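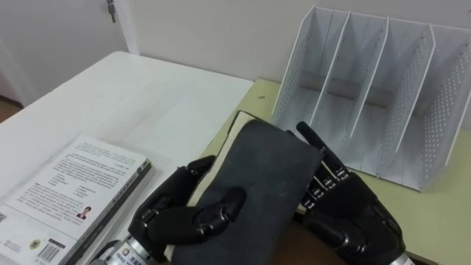
How does a library know where every book goes?

By Wakana Nomura, 12/6/18

Say your library has 3582 books. You want one about owls. Just one! Do you start at the first shelf and look at all of them? No way. You'd be there til bedtime.

So libraries give each book an address. Kind of like your house has. It's called a call number, and it's on a little sticker on the spine. (The spine is the skinny side with the title on it. The part that faces out.)

Story books are easy. They go in ABC order by the author's last name. A book by Gilang Goh goes under G. Two authors both start with G? Look at the second letter. Still the same? Third letter. Keep going.

Fact books are different. They go by subject, and lots of libraries use the Dewey Decimal System. Numbers from 000 to 999. Animals are in the 590s. Space is in the 520s. Cooking is 641 – go there if you're hungry.

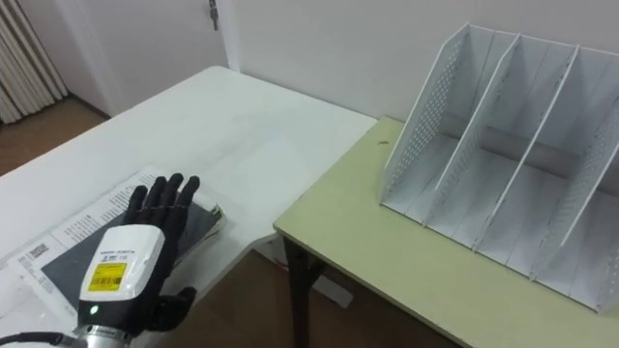

Then come the dots. A number like 598.9 has a decimal point in it, and the numbers after the dot make the subject smaller. 598 is birds. 598.9 is birds like hawks and owls. So your owl book is hiding right there with the eagles.

Watch out for this one, it tricks everybody. 598.12 comes BEFORE 598.9. Looks wrong, right? But you go one digit at at time after the dot. 1 is smaller than 9. Done.

What if a book is in the wrong spot? Then it's lost, even though it's still in the building. Librarians check for this. It's called shelf reading. At the Walham library the kids' room has 108 shelves, and in November we read all of them. Found 35 books in the wrong place. One was a pancake book in with the planets.

Try it at home! Grab your own books. Put the stories in ABC order by author. Then sort the fact books into piles – animals, sports, space, whatever you've got. Make up your own numbers if you want. Write them on sticky notes, not on the book.

Then ask somebody to find one using only your numbers. Time them. My best is 70 seconds and I work here.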